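Clestik Community > Help > Hand-guided demonstrations

Policy closes the gripper short of the part after training on hand-held demos

Posted by dovetail_min, 25 March 2025
Views: 1259

I am recording demonstrations with the hand-held gripper tool from the Clondeo kit and replaying the learned policy on an arm with the same fingers. The task is to pick up a flat part from a wooden table and move it to a tray. I have 834 demonstrations. Training loss looks normal.

On the arm, the approach is fine in the plane of the table. The fault is in the closing. The jaws start to close before the part is between them, and when they do catch it the part often turns towards one side. Lighting is the same as when I recorded. I have recalibrated the jaw width twice. Is this a data problem or a hardware problem?

Skukumska
Accepted reply

Probably both. Take the early closing first. When people demonstrate by hand they tend to begin squeezing while still moving forward, and the tool logs the jaw width at that moment. If your width signal and your video are out of step, the policy learns to close early. Film a fast open and close, plot the logged width against the width measured from the video, and read off the delay. Mine was 75 ms. Shift the width signal by whatever you get and retrain before changing anything else.

The turning is more likely to be the pads. A difference in friction between the two sides makes the part swing about the better one. In the hand you correct for it with your wrist without noticing, so the demonstrations look clean. The arm only has what was recorded. Check both inner faces, and check them on the tool as well as on the arm.

cabrera_bench

Had the same thing. Delete your slow demos, I threw out 25 and it got better. Did not look into why.

tallow
Edited once

I would not delete the slow ones until the delay has been measured. They may be the only ones where the width and the video agree.

On the pads, I agree with Skukumska. My own hand-held tool, open over the table:

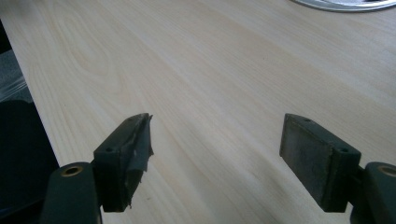 Filed under: Grippers and finger pads

The right finger has a flat grey rubber pad, a bit worn at the edges but intact. The left one has a dark pad wrapped in tape, and the tape is frayed and curling away at the tip. Two problems follow. The friction is not the same on both sides, and loose tape gets into the view between the fingers, where the policy is looking for the edge of the part.

Replace pads in pairs. Zero the jaw width again afterwards, as a new pad changes the closed position. Then record a short set with the new pads and test on that alone before mixing it with the old data. I keep the pad change in the session notes, which Cabrera lets you use as a filter when you build the training set.

dovetail_min

Delay found, width was lagging the video. Pads are on order. Will retrain with the shift first.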